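Workshop notebook, February, 7 pm

Module 7 is back on the bench. Last month the joint to the next module was too high on one side, and the N scale wagons uncoupled there nearly every time. I loosened the four bolts, put a thin card under the left leg plate and tightened again. Now my fingernail does not catch on the rail top. 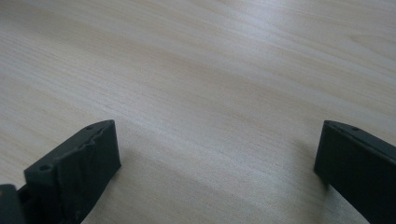
Pale wood, long grain.

Wiring next. The old bus wire from Tănase was too thin for the length, so I took it all out and put in the thicker one. I made a short at the far end and the Trireo booster cut off at once, as it should. The labels under the board are still in my handwriting — Brodie Trevaskis asked me to print them, and he is right, I can't read two of them myself.

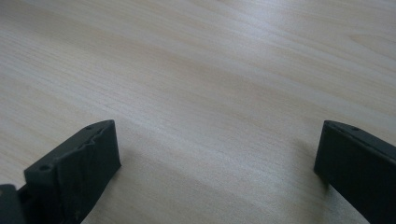 Do we need to solder the rail joiners on the curve?
Only the ones in the middle of the curve; leave the joiners near the module ends free so the rail can move when the hall gets warm.

Test running was with locomotive 2512 and the Sorance coal wagons. At slow speed she stops on the second turnout, always in the same direction. I cleaned the frog and measured it, and the feed is good, so I suspect the wheels. With the Braltlow railcar there was no stop in over 80 laps. 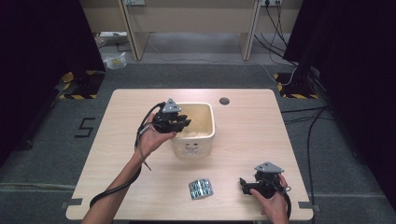 The ballast on the station side must wait until the turnout is settled, because glue gets into everything. I have mixed the two grey colours and kept a dry sample of each. For the station forecourt I would like a big planter, square with rounded corners and off-white like the pot with the little cartoon face, only in N scale and without the face. A piece of plastic tube won't do for this shape — I will try to file it from a block.

To do: printed labels, wheels of 2512, more card for the leg plates.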